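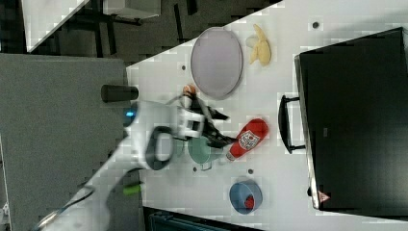 Speaker notes: "The arm doesn't take lunch"
Signe Toft, 31st October, Nellau

SLIDE 1. Hello, and a warning

Wait for the doors to shut. They don't shut properly, so wait a bit less than that.

Say who I am. Signe Toft, eleven years in staff catering, nine of them at the Kofler site, the last two spent working near a robot arm. Not with, near. I'll come back to that word.

Warning for the room: I'm not an engineer. If anyone wants to know about joint torque, Jonas Berchtold is in the third row and has been told to expect you. He'll pretend to mind.

I was asked to speak on "the human side of automation". I have never worked out what the other side would be, given who pays for it, who swears at it and who wipes it down.

SLIDE 2. What we were promised

Read out the memo. Do it straight, no voices.

"The Pleltis programme will free kitchen colleagues from repetitive handling tasks so that they can focus on what they do best."

Pause. Then: what we did best was repetitive handling tasks. We were superb at them. I had a colleague on trays who could clear a table of six while carrying on an argument with somebody at table nine, and win it.

Nobody in the kitchen wrote that memo and nobody in the kitchen was asked to read it before it went out. I'm told it went through four drafts. I would love to see the first one.

SLIDE 3. What the work looks like

Keep this bit slow, people always want it to be more exciting.

Picking things up. Putting them down somewhere else. A cup, a plate, a bowl, a bottle of ketchup. That's most of catering once you take away the heat and the shouting, and it's most of what the arm has to learn before anyone lets it near a dishwasher.

You'd think the hard part would be the heavy stuff. A pan is fine. A pan is a big honest thing with a handle. The trouble comes with a cup that has something next to it. A person reaches past the something without noticing they've done it. The arm has to be told there is a something, and that it's not part of the cup.

I spent a week writing down what my own hands did on a shift. Gave up on the second day at page nine, still on breakfast. (Leave a gap here, this usually gets a laugh. If it doesn't, carry on as if there was never meant to be one.)

Point to make: the first thing automation changed for us was that we had to explain our jobs. Out loud, to strangers, in order. Some people hated it. I found out I'd been doing a skilled job for nine years, and promptly asked for more money.

SLIDE 4. The money

I didn't get it. Next slide.

SLIDE 5. Three hundred little jobs

The Votis people drew up a list of every handling task in a working day. They got to 319. Management's slide said 300, because management likes a number it can say in a lift.

Of those, 100 were marked "suitable", 200 were marked "later", and the remaining 19 vanished in the rounding. I asked what the 19 were. One of them was "notices that Table 4 has gone quiet". Another was "moves the bowl before somebody puts an elbow in it". Those are my favourites, and I'd like it on record that they were on the list once.

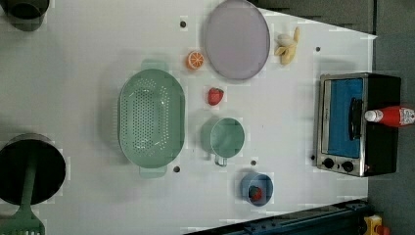

Back to the word "near". For the first six months none of us worked with the arm. We worked near it, in the way you live near a motorway. We set things out for it and we put things back. Set out the plate, set out the mug, stand away, wait, put them back where they were, or nearly where they were, then have a chat about what "nearly" means.

There is a name for this job now. It's called "reset". It was not in the memo. If you take one thing home from this talk, ask who does reset, ask it early, and ask what grade they're on. At Kofler it landed on the two newest starters, because it looked easy. It's dull, which is a different thing, and dull work done carelessly costs you a morning.

We now rotate it. Nobody does more than an hour and a half. I had to fight for that hour and a half, and the fight took longer than the hour and a half.

SLIDE 6. Who got quieter, who got louder

Go gently here. Some of the people in this story may be in the room.

The louder ones first. One of our porters, a man who had said perhaps forty words to me in four years, took to the whole business completely. He could see why a grasp was going to go wrong before it went wrong. Engineers started coming to find him. He now has a lanyard and opinions, and he's very good company on both subjects.

The quieter ones. A couple of our best people had built their day around being quick. Being quick was how they knew they were good. Then the pace of the room was set by a thing that moves as if it's trying not to wake a baby, and there was no use for quick any more. They weren't pushed out. One of them left all the same, and I don't think I noticed in time. Say that plainly and don't dress it up.

Also: talk. You used to talk across the counter all shift. Once there's a line on the floor you don't cross while the arm is moving, the counter gets longer. We lost a lot of gossip to that line. It sounds like a small thing, but gossip was how I knew whose mum was poorly and who needed the early finish.

SLIDE 7. What we'd do differently

Don't read the slide out. They can read.

Bring the kitchen in before the list is written. We'd have kept the 19.

Put reset in somebody's job description and pay for it.

Let people stop the arm without having to give a reason. We had a form at first. A form! The result was that everyone put up with things they should have stopped, in order to avoid the form. We binned it in October and stops went up straight away, which upset a man with a chart. I said to him what I'll say to you, that the stops had been there all along, only now they had buttons.

Stop calling it "he". I lost this one. It's "he" when it's slow and "the system" when it's broken, and I've caught myself doing both before ten in the morning.

SLIDE 8. Is it any good, though?

Somebody will ask, so get in first.

Some days, yes. It's patient. It will have a go at the same mug all afternoon and bear the mug no grudge. My wrists are better than they were, and I'd be a fraud if I left that out. Two years ago I couldn't open a jar on a Friday – change that, say "by the end of the week" – and now I can.

Other days you stand there with your hands in your apron pocket, watching it think about a banana, and you could weep.

I don't believe it's coming for all our jobs. I believe it's coming for the middle of them. What's left is either end, the setting out and the sorting out, and both ends are harder to plan a shift around. Management still rosters us as if the middle were there. That's the argument I'm having at the moment, and I expect to be having it next year.

SLIDE 9. Questions

If nobody speaks, ask Jonas the one about the ketchup bottle. He tells it better than I do, and he hates telling it.

Likely questions:

Did anyone lose their job? No, and two posts weren't filled when people left. Give both halves of that answer every time, even if the first half gets a nod and they start moving on.

Would I go back to how it was? For the talk, yes. For the wrists, no.

What does the arm do when it's got nothing to do? It waits. None of us has ever managed that at work without being handed a cloth.

Reminder to self: hand back the clicker this time. Coffee is downstairs, made by a person. Tell them to say thank you.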